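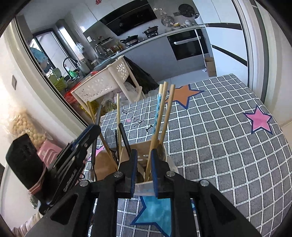

## Let people keep their clutter

I've squeezed this gripper around cups, spoons and tubs of chopsticks for most of January, and I've come round to an unpopular view: we tidy far too much before we record.

Sowmya wants 313 clean examples on a plain table. Fair enough, they're easier to check! But I'd swap almost 100 of them for a few goes in a real kitchen (starry tablecloth, pans on the hob, a mop by the oven) — that's where the thing has to work, after all.

Everett says messy data hides bad handling. Maybe so. I'd still rather sort through my own fumbles than teach it that every home looks like our bench at Pendside.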